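Waklow についてのよくある質問

最終更新:2021年2月21日

このページでは、皿のような平たくて薄い食器をロボットでつかむ学習手法「Waklow」について、よくいただく質問に答えます。論文を読む前の方にも分かるように書くつもりですが、分かりにくい所がありましたら、どうぞ連絡をください。 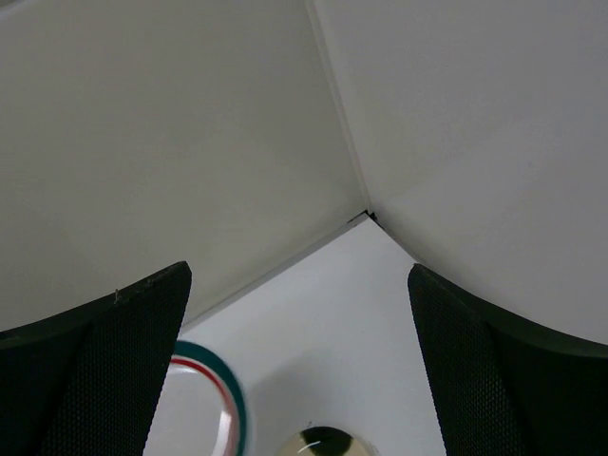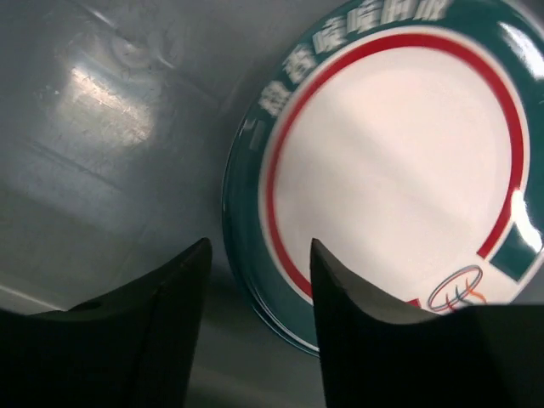
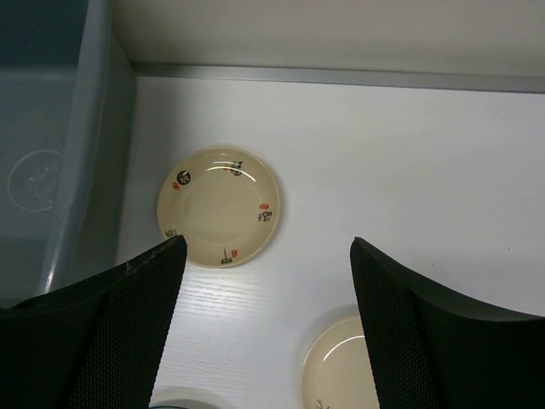

手首カメラの画像。上から順に、白い壁の角に近い所、緑色の縁の皿、クリーム色の小皿。どれも左右に指が写っています。

Waklow はどのような手法ですか。
人が遠隔操作で食器をつかむ様子を記録し、手首カメラの画像からグリッパーの次の動きを予測する手法です。皿の三次元モデルは使いません。画像の中の縁の見え方と、二本の指の位置との関係を、ネットワークに直接学習させます。

なぜ皿を対象に選びましたか。
コップや箱と違い、平らに置いた皿は、横から挟もうとしても指が入る高さがほとんどありません。縁のどの場所に、どの角度で指を近づけるかによって、結果が大きく変わります。私たちの以前の手法 Plollum は、箱では良い結果でしたが、皿では失敗が多く、その原因を調べることから今の研究が始まりました。

学習データはどのくらいありますか。
操作の記録は900回分です。6人の操作者が集めました。操作者によって縁に近づく速さがかなり違いますので、速さを正規化してから学習に使っています。正規化しない場合の比較は、論文の付録にあります。

成功率はどのくらいですか。
学習に使った皿では92パーセントです。ここで成功とは、皿を持ち上げて、指定の場所に置くまでを途中で落とさずに終えることです。持ち上げただけの試行は成功に数えません。学習に使っていない皿では数字が下がります。特に、縁の幅がとても狭い皿と、透明な皿が苦手です。

皿の一部しか画像に入らない場合でも動きますか。
はい、これは手首カメラではよく起こることです。指が物に近づくほど、皿の輪郭は画像の外に出たり、指に隠れたりします。2枚目の画像でも、皿の上と右は画像に入っていません。Waklow は円の全体を推定しないで、見えている縁の弧だけを手がかりにします。そのため、輪郭が途中で切れていても次の動きを出すことができます。

壁や角の近くにある皿はどうしますか。
1枚目のような角の近くでは、指を開く空間が足りないことがあります。この場合、先に皿を内側へ少し引き寄せる動作を選ぶように学習させました。ただし、この動作の記録はまだ少ないので、安定しているとは言えません。今後の一番大きい課題です。

釉薬の光の反射は問題になりますか。
なります。つやのある皿では、縁に沿って白い光の線が出て、これを皿の縁と間違えることがありました。対策として、学習のときに画像の明るさを変え、人工的な光の線も加えています。3枚目の小皿にも、縁の上のほうに曲がった白い反射が見えます。このくらいの反射は、今のモデルでは大きい問題になりません。

皿の模様や文字は学習に影響しますか。
初期のモデルでは影響がありました。色のはっきりした輪の模様があると、外側の縁の代わりに、内側の模様の線へ指を向けることがありました。今は色を無作為に変えた画像も一緒に学習させ、この間違いは少なくなりました。文字だけの影響は、まだ別に調べていません。

力のセンサーは必要ですか。
必要ありません。入力は手首カメラの画像と、指の開き幅の値だけです。触覚を加えた実験は Ahn という別の課題の中で進めていますが、公開できる結果はまだありません。

自分のロボットで試すことはできますか。
二本指のグリッパーと手首カメラがあれば、試すことができると思います。カメラの取り付け角度が私たちのものと違う場合は、追加の学習をおすすめします。少なくとも、左右の指先が両方とも画像に入るように調整してください。

コードとデータは公開しますか。
学習用のコードは10月に公開する予定です。データは整理が終わった部分から順番に出します。記録の形式は Solia の読み込みプログラムに合わせますので、すでに Solia を使っている方は変換の作業が要りません。

問い合わせはどこにすればよいですか。
手法と論文については Puspita Teoh、データの形式と利用条件については Hye-jin Um が担当しています。日本語と英語のどちらでも構いません。お返事に7日ほどかかる場合がありますが、すべて読んでいます。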